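Zelcombe Residents' Forum
Board: Halls and Public Buildings
Topic: Proposed change to hire charges, Henus Hall

Halls_Office
Posted March 22, 2022
Residents are invited to comment on the proposed hire charges for Henus Hall, which would apply from May. The hourly rate for the main room would rise by 2 pounds. The deposit for evening functions would remain as it is. Regular hirers would be asked to confirm their bookings 14 days in advance. Comments left in this topic will be placed before the next meeting.

northgate_resident
I wish to record my objection. The published accounts show that the hall took in 2,112 pounds more than it spent last year. An increase requires a stronger case than the one set out in the notice.

Assunção Dance Circle
Our group has hired the main room for several years and does not oppose a modest rise. We do, however, ask for clarification of the confirmation rule. Would a block booking need to be confirmed once per term, or before each separate session? The second arrangement would place a considerable burden on small groups.
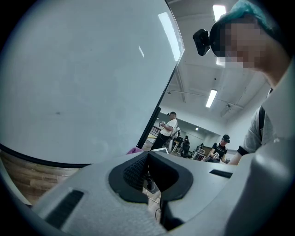
We would also ask that the existing discount for groups with members under 18 be kept. It is not mentioned in the notice, and we should be grateful to know whether this is an oversight.

Halls_Office
The discount is to be kept, and the notice will be amended accordingly. Block bookings would be confirmed once per term. With regard to the surplus, 1,000 pounds has been set aside for repairs to the roof over the side entrance. The remainder is held against heating costs.

northgate_resident
I am obliged to the office for its reply. I remain of the view that a reserve for heating should be shown as a separate line in the accounts. Until that is done, hirers cannot judge whether the increase is needed.

Natetti_Choir
We must respectfully disagree with the previous contributor. The side room was too cold for use on several evenings this winter, and our members would prefer to pay the higher rate. We would support a separate line in the accounts all the same.

Halls_Office
Both points have been noted. The amended notice will be posted on this board and at the hall entrance.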